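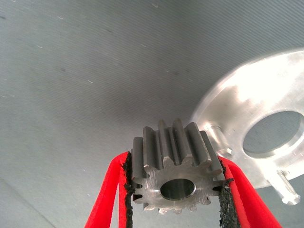
Woston Gear Club - Saturday minutes
By Florence Pelletier, February

The gear kit order came first. Byung-chul Min has priced the next lot from Bindesport at 319 for the set. Members wanted the steel spur gears kept on the list - the straight-cut teeth and plain round bore suit the Pluvden job, and light scratches on the face are accepted. Agreed.

Bench covering: the gray cloth stays until spring. Florence to get a price for a new length. 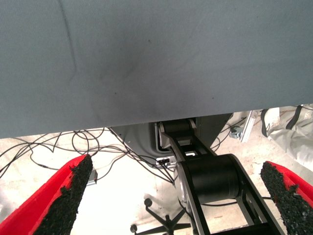

Item 2. Gray bench fabric, with a crease.

Plate assembly: the three-peg plate will be used again next month. Bevel gears go back in the tray marked 62.
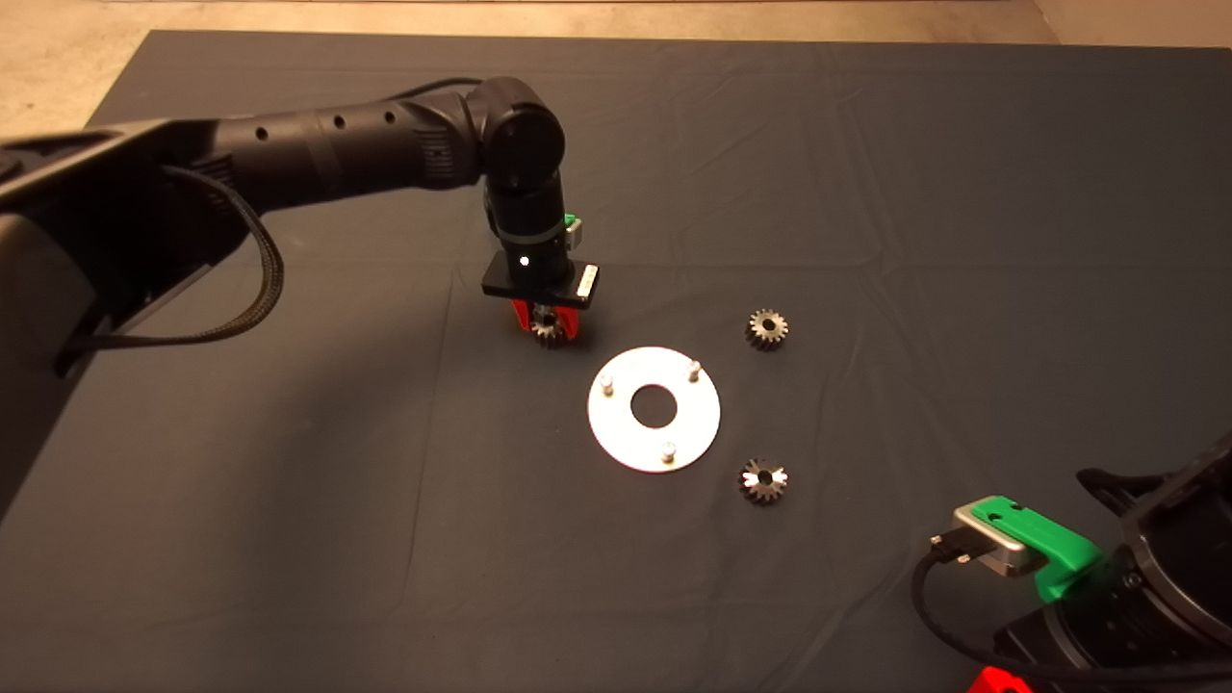

Item 3. White plate with pegs, and bevel gears.

Meeting closed at 4.

Comments

Barajas: Was the 319 with shipping?

Florence P.: Yes, shipping included.

Contact the club | © Woston Gear Club | Back to top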